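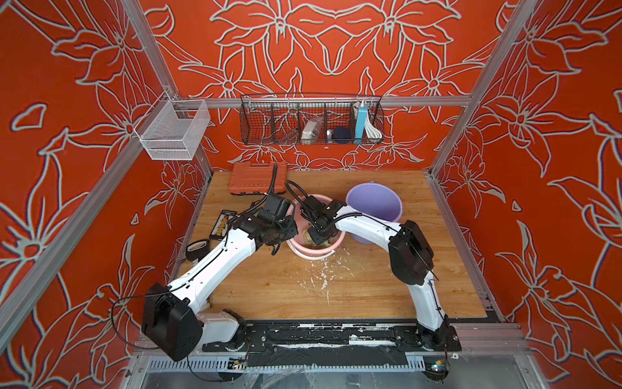
FROM THE BOOK TABLE

A Hymnal Divided: Wosville, Mullport and the Plernidel Settlement
Badawi Press, paperback

Readers who think church people argue only about doctrine have never sat through a meeting on hymnals. The author of this short, dense and often very funny history has sat through plenty, or at least read the minutes, which must be worse. The subject is the merger of two congregations nine miles apart, one in Wosville and one in Mullport. They agreed on baptism, communion and the life to come, and then spent 44 years unable to agree on what to sing.

The Wosville people had a brown book with tunes in it. The Mullport people had a black book with words only, on the theory that anyone who needed the notes hadn't been brought up right. When the two churches joined, each side brought its own copies and kept singing from them. On a good morning the results overlapped for two verses. 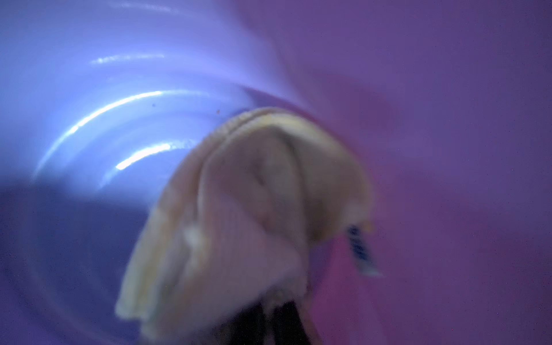

The opening chapters are the strongest. They set out where the two books came from, who paid for them, and why the Mullport book left out everything in a minor key except at funerals. A long detour takes up color, a sore point in both towns. Wosville hung purple for the whole of Lent, and by purple it meant something close to the glossy plastic shown here, highlights and all. Mullport considered a plain cream cloth sufficient for any season and said so in writing, at length, every spring. The author prints the letters in full. I would have been happy with half of them.

Things pick up with the Plernidel Settlement, named for the lakeside retreat house where both sides were sent one May and told to come home with an answer. They came home with four. The chapter is a small masterpiece of church politics, with alliances formed over breakfast and broken by evening prayer, and a motion on descants that was tabled so many times it seems to have developed a personality.
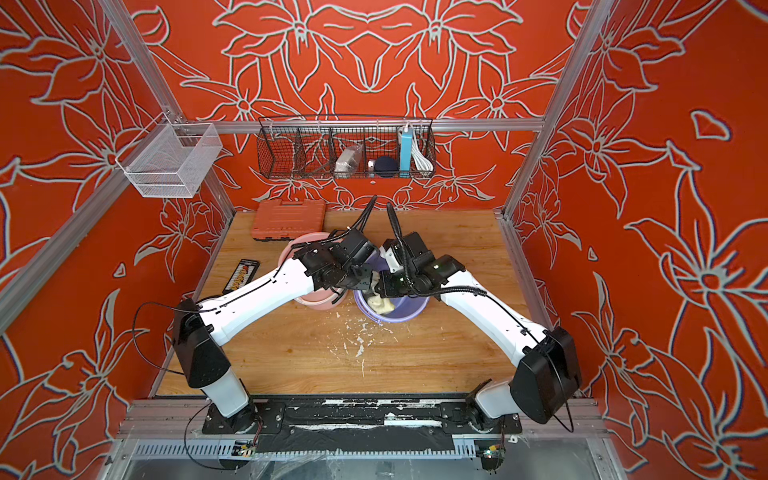

Easter gets a chapter to itself, as it should, since that was when attendance was high enough for the quarrel to be properly loud. Wosville wanted trumpets and a processional. Mullport wanted to sit down. The one thing on which the towns saw eye to eye was the lily, which turned up on bulletins, banners and, for one regrettable decade, the carpet. Anybody who has lived with the flower at that scale will feel a twinge at those big pale outlines on red paneling. The chapter closes on the year both hymnals were left in the closet and the congregation sang from memory, which pleased the children and hardly anyone else.

The last third sags. Almost 40 pages go to the bindings, and the index is a trial (see "Organ, condition of," which sends you to "Roof"). Still, I kept reading, and I have already lent my copy to someone in the alto section who holds strong views on the black book.
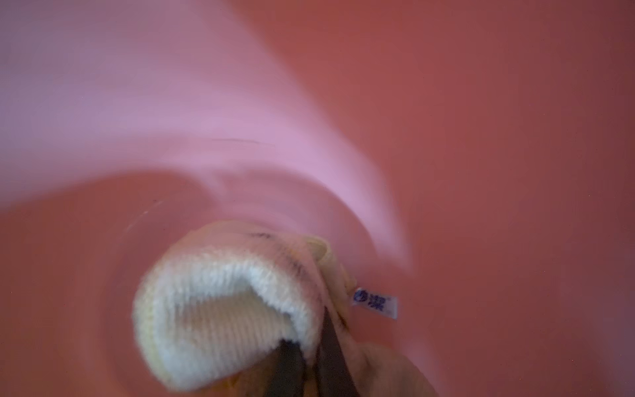

Cream-colored fabric in a pink basin.

The library copy is on the returns cart by the side door. Please do not write in the margins. The brown book people know who they are.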